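Loading the dishwasher, second revision

Posted August 23, 2021

I wrote up my loading order for the old machine in February. The old machine has gone, the new one has a different rack, and most of what I wrote no longer applies. Yvonne Lambert emailed to say she had followed it in her own kitchen and ended up with a puddle in every mug, so a correction is due.

The house dates from 1917 and the kitchen was never laid out for a dishwasher. Ours sits to the left of the sink under a short run of counter. With the door down there is standing room on one side only, which means everything goes in from the right and the far left corner of the lower rack is a full arm's reach. This matters more than any feature in the manual. Items that are awkward to hold go in the near half. Items that can be gripped by the rim with one hand go in the far half.

The machine is a Nondel 771. I did not choose it for any technical reason. Poon had one on the floor and could deliver it the same week.

Lower rack. The manual shows dinner plates along both sides and pots in the middle. With our plates this does not work, as they are deep coupe plates and the tine spacing suits a flat rim. Put in adjacent slots they lean into each other and the contact line stays dirty. I leave an empty slot between each pair. Capacity drops, but a second wash for the same plates costs more than the lost slots.

Bowls. These were the main fault in the February version. I had them standing nearly upright, nested along one row, on the theory that a steep angle drains better. It does drain better. It also puts the inside of each bowl behind the back of the next one, and oatmeal is not forgiving about that. The current arrangement is open side facing down and toward the center, tilted enough that the foot ring does not hold a pool. The foot ring is the thing to watch. A shallow ring on a bowl lying flat will keep a tablespoon of gray water through the whole drying phase, and it goes down your sleeve when you lift the bowl out.

The pink bowls are the Nesum ones from my sister. They have a matte outside, and it shows metal marks if it is dragged across the wires. Lower them in, do not slide them. Marks already made will come off with baking soda paste and some patience.
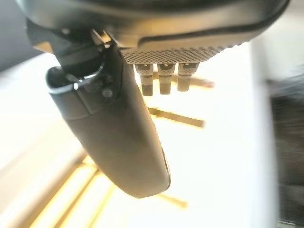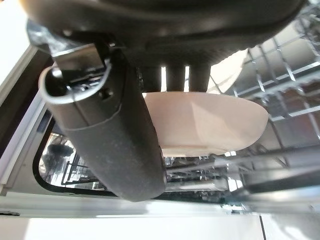
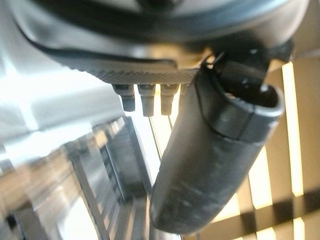
White dishes are less fussy and I use them to fill in once the bowls have their places. Small plates go in last. They fit nearly anywhere, and putting them in first wastes the slots that only a bowl can use.

Upper rack. Mugs on the outside, glasses on the inside, nothing over the spray arm hub. Yvonne's puddles come from mugs with a concave base. There is no angle on this rack that empties them completely. I tip the rack sharply once at the end of the cycle, before opening the lower one, and then dry the bases with a towel. If the lower rack is pulled out first, the water lands on clean plates.

Silverware. Handles down for forks and spoons, handles up for knives, mixed so that spoons do not stack. Deok-su Oh disagrees with me on forks and has done so at length. He washes his handles up and says the tines come out as clean. I tried it for 4 loads and found egg on two of them, though I will concede those may have been left standing overnight. Test pending.

Rinsing. I have stopped doing it. Scrape, then load. The exceptions are rice, egg, and anything with melted cheese, which get a soak in the sink first.

Detergent. Pratatstead has hard water and the salt setting from the factory was too low. I moved it up 2 steps and the film on the glasses stopped within a week. If you change the setting, change nothing else for several loads or you will not know what did it. I made that mistake with the rinse aid and had to start over.

Unloading order is lower rack, silverware, upper rack, with the exception noted for mugs. The filter gets pulled on Sundays. It had a grape stem and a bread tag in it yesterday, and the bread tag was mine.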